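Lokevside Bedding – Frequently Asked Questions

What size is a king fitted sheet?
It fits a standard UK king mattress up to the depth printed on the pack. 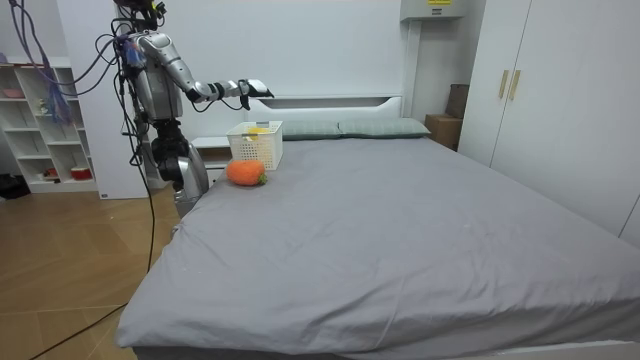

Large bed with grey sheet and white plastic basket.

Can I tumble dry it?
Yes, on low. Spin at 800 or below – higher speeds set creases.
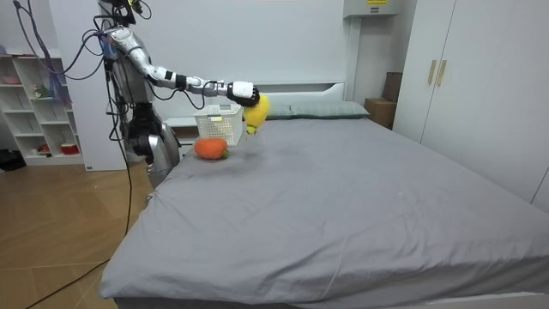 Wash dark and pale items separately. New cotton sheds lint for the first few washes, and anything with a pile, such as the yellow plush toy, will pick it up.

When are orders sent?
Orders placed before 13:00 leave the same day, Monday to Friday.
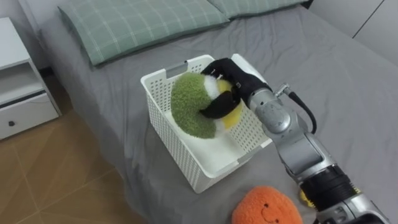 Later orders leave on the next working day.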